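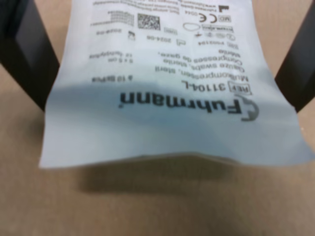 I've lived in Pretcombe long enough to remember when the only first aid kit on the high street was a biscuit tin behind the till at the chemist, so I was very pleased to hear that the free first aid evenings are coming back in May. They stopped when the old church room shut, and people have been asking me about them ever since (as if I'd know!).

The new sessions will be in the upstairs room at Endale, the café on Sternside, and they start at 7pm once the tables have been pushed back. Saron Yimer is running them again. She taught me to put on a sling years ago, on a night when I'd only gone along for the cake, and I've used it twice for real - once on my nephew and once, less successfully, on a man who'd come off his bike outside the post office.

There are five evenings altogether. You can come to the lot or pick the ones you fancy, but Saron would like everybody to do the first, which covers what to say when you ring 999 and how to tell whether someone is breathing properly. After that it's bleeding and burns, then choking, then bumps and breaks, and a last night that's mostly practice with the dummies.

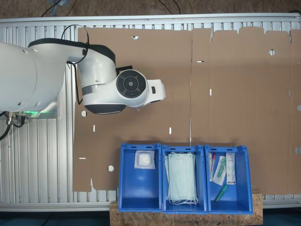

A white robotic arm reaching out over an unfolded sheet of cardboard.

I popped in to see Saron while she was sorting out the kit cupboard, and came away feeling guilty about my own. When did you last look in yours? Mine had one roll of tape with no stick left in it, a pair of tweezers and a great many tiny plasters of the sort that only fit a child's finger. The gauze was years out of date. She says that's about normal, and that sterile packets should be thrown out if they're torn or past the date, however clean they look.

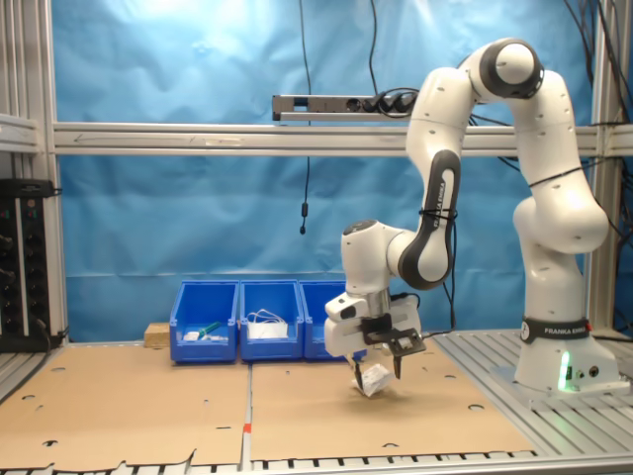
She also told me off for keeping it in the bathroom, where it gets steamy. The kitchen is better, she reckons, somewhere dry that a visitor could find without opening every door. Mine is now on top of the fridge with a label on it, and I feel very grown up.

Feven Lemma is helping out this time too. She did the course last time round and has since trained properly, and she'll be taking the choking night, with a bit at the end about babies and toddlers. I know a few new parents on our road who've already put their names down for that one.

It's all free, though there'll be a bucket by the door for the room and the heating. Over 50 people turned up to the first night last time and some had to sit on the stairs, so places are being capped at 15 an evening. If there's enough of a queue they'll run the whole thing again in the autumn.
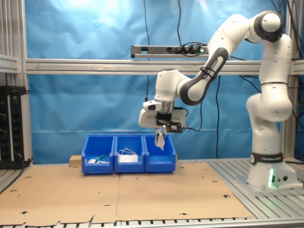
How to get a place

Put your name on the sheet by the counter at Endale, or ask Fuad Mekonnen, who has the café keys and will let you in by the side gate if you're late. Wear something you don't mind kneeling in. There are three steps up from the yard and then a full flight to the room, so if stairs are a problem, have a word with Fuad first and they'll try to do your evening downstairs.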